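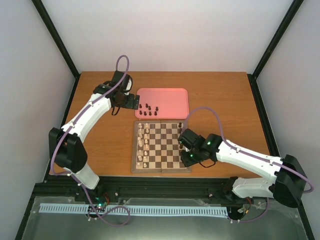 Notebook, April, 7:43 a.m.

Glaze tests, second firing of the Rorkdale ash

Opened the kiln before coffee, couldn't wait. The ash glaze works! Tile 2 came out a deep mossy green with those little rivers running down the ridges that I have been chasing since last fall, and it stopped a good half inch short of the foot. No shelf damage at all. I walked it straight over to the window and stood there like a fool, turning it around and around.

The change from last time was washing the ash. Kipchumba had been telling me for weeks to rinse it properly (he was right, I will put that in writing) and the unwashed batch is the one that crawled and left bare patches on the rims. For this batch I soaked the ash in a bucket overnight, poured off the slick yellow water, filled it again, and kept going until the water stopped feeling soapy. Wear gloves for this. I didn't the first time and my fingertips were raw for days.

Recipe as mixed

666 g washed ash, dry weight
Same weight of feldspar
Half that of ball clay

Sieved twice. It went through the fine mesh slowly, so next time add the water first and let it sit through lunch before sieving. The bucket is on the lower shelf marked RORKDALE WASHED. The one marked RORKDALE with nothing after it is the old stuff, please don't use it on anything you care about.

Tiles

Tile 1, one coat: thin, brown, a bit like weak tea. Nice over the stamped texture, dull everywhere else.

Tile 2, two coats: the winner. See above, I could go on.

Tile 3, three coats: gorgeous at the top and a puddle at the bottom. It ran off onto the cookie underneath. The puddle is glassy and almost blue where it's thickest, and I would love to get that inside a bowl where it has nowhere to go.

Tile 4, two coats over the Khoury white slip: much paler, a soft celery color with fine crackle. Fouad wants this one for his teapots and I can see why. He has bisqued lids ready and we agreed he gets the next half shelf.

Firing notes

Slow start, then full speed from dull red on. The bottom shelf is still lagging behind the top. The bottom cone was only just leaning while the top one was flat on its face, so the bottom tiles are a touch drier looking than they should be. I had tile 4 down there, so it may well come out glossier in the middle. Want to try a longer hold at the end before blaming the slip.

Fouad thinks the lower element is getting tired. I measured nothing today, too excited, but will put the meter on it before the next load.

Next

Bowls! Glaze the insides with three coats and keep the outsides to one, wiping the foot well back. Try the slip version on the middle shelf.

Wash the second sack of ash. It's from the same woodpile but a different winter, so it could behave like a different material altogether. Run it as its own test and keep the buckets apart.

Need more cones and a new fine sieve, the rim is splitting on this one.

Tile 2 is hanging on the nail by the wedging bench. Go look at it in daylight.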